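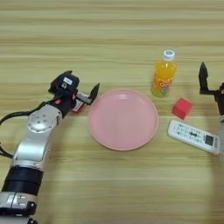 My aunt left me her half of the ferry house in Tiditthorpe, and the other half went to a man she'd beaten at cards in 1988. I'd never met him. I knew he took his tea black and hated the stairs, and that was from her letters. So we arranged to meet in June and sort it out like grown-ups, over the kitchen table, a pale wooden one with the grain running side to side in long streaks. I remember it so well because I stared at it for most of the first hour. He wasn't a talker!

"She cheated, you know," he said finally.

I said I did know. (I didn't, but it sounded like her.)

He pulled an envelope out of his coat and slid it over. Inside was a receipt from Evwood, the old boatyard, for 800 dollars, made out to both of them. They'd bought a boat together. All those years of her complaining about that awful man and his awful hat, and they'd had a boat!

"Where is it?" I asked.

"Sank."

"Oh. I'm sorry."

"Twice," he said, and I swear he was pleased about it.

After that it got easier. He told me how they'd rowed out past the weir with a thermos and a radio that only picked up one station, and how she sang over the weather report. I told him she'd kept 46 postcards in a cookie tin, all of them unsigned, all of the same lighthouse. He got very interested in the window then.

We never did split the house. He took the downstairs on account of his knees, and I come up on the bus most weekends – the 231, when it bothers to run – and we play cards for matchsticks. He owes me 168 of them. Last night I caught him with a queen up his sleeve, and I let him play it.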